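Ticket: Sorting bins, bricks turning up in the wrong color
Product: Tiler color bin set, three bins, with mixed bricks
Opened by: Rasa Hunt
Assigned to: Mathis Poulain, Lernari support
Status: Closed

Rasa Hunt, first message

Hi there! I bought the Tiler bin set from you in May for the play corner we keep at the back of the shop, and I love it, the kids love it, everybody loves it. But I can't get the sorting to stay sorted! The idea (as I understood it from the leaflet) is that orange goes in black, green goes in yellow and blue goes in the teal one. Simple enough. Except every evening when I tidy up, the yellow bin has blue bricks in it and the teal bin has green bricks in it, and the orange ones are all over the place.

I've tried moving the bins closer. I've tried moving them farther away. I tried taping little paper squares to the front of each one, and those lasted until lunch, when a very determined four-year-old peeled them off and stuck them to her shoes. Is there a lid I'm missing, or some kind of divider? The leaflet has a drawing with the bins in a row, but it's tiny and printed in gray, so it's not much help with a color question.

Also, how many bricks are supposed to be out at once? We have the 90 pack and my husband Darius tips the whole lot onto the table every morning.

Mathis Poulain, reply

Hi Rasa, thanks for writing, and I'm sorry about the shoes. Your set isn't missing anything, the bins are meant to be open. I think you've got two separate problems, so let me take them one at a time.

The first one is the teal bin. We get this question a lot! It sits right between blue and green, so half the people who see it decide it must be for the green bricks, and then the blues have nowhere sensible to go and end up in the yellow. Your reading of the leaflet is correct. What fixes it for most folks is to start with bricks already in the bins. One or two of the right color in each is plenty, and people copy what's in there.

The second one is Darius (sorry, Darius). The full 90 is too many to have on the table for a sorting game. By the time the little ones have dug through the pile they're building towers, and fair enough. Put most of them away in a tub and bring out a small handful.

Same colors as yours, bins along the far side and the bricks spread over the middle of the table:
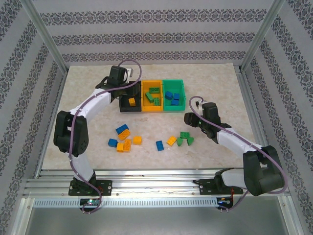

Part-way through a sort: orange in black, green in yellow, blue in teal, with the rest still out on the table.

Try it with about that much on the table and let me know how you get on. If the mix-ups keep happening, tell me which color is going astray and which bin it lands in, and we'll work from there.

Mathis

Rasa Hunt, second message

Okay, so I did what you said, and the teal bin is better already! I put three blues in there before we opened, and almost everything blue went in after them. I felt a bit silly for not thinking of it.

The orange is still a mess though. They don't go into the wrong bin so much, they just don't go in anywhere. I find them under the bench, behind the heater, in the pocket of somebody's raincoat. The black bin had one brick in it at closing time. One! My neighbor Helju Kivi, whose grandson is in here most afternoons, reckons the kids don't like the black bin because they can't see what's inside it when it's over by the wall. Could she be right? We have a lamp on that side but it points at the till.

I should say we push the table against the wall, long side, and the black bin is on the left, which is the dark corner.

Mathis Poulain, reply

Helju might well be on to something. A dark bin in a dark corner is easy to walk past. Before you buy anything, swap it with the yellow one so it's in the middle, and turn the lamp if the cord reaches. There's no rule about the order. Black on the left and yellow in the middle, as in the picture, is only one way to do it.

If that doesn't do it, I can ask our parts desk for a lighter bin. Vija Mägi handles those and she's quick. I'd need the order number from your receipt, it's the long one under the barcode.

One more thing, are the oranges all the same size? Some of the mixed packs have smaller ones in with the regular ones, and the little ones do roll off and wander.

Rasa Hunt, third message

Swapped the bins and turned the lamp. Big improvement! It's Sat 13 June, our busiest day, and when I locked up the black bin was properly full of orange with a single green one sitting on top, which I'm choosing to blame on Darius.

And yes, there are smaller ones in our pack! I hadn't paid any attention to it, but I went through the tub with a cup of tea and pulled them out. They've gone into a jar on the high shelf for now. I'd like to use them for something later on, maybe the window display.

I don't think I need the lighter bin, so please tell Vija thank you but no. What I would like is a bigger version of the leaflet drawing, in color, if you have one. The Saturday girl keeps asking me which goes where and I'd rather just stick it on the wall.

Mathis Poulain, reply

So glad to hear it! A color sheet is on its way to you by mail, no charge. It's poster size, so measure your wall first, and keep it up above shoe-sticker height.

I've added a note to our help page about the teal bin and another about dark corners, with thanks to Helju. I'm closing the ticket now, but if you reply to this message it opens right back up.

Rasa Hunt, added after closing

Poster came, it's up, and it's a little crooked. Thanks again Mathis!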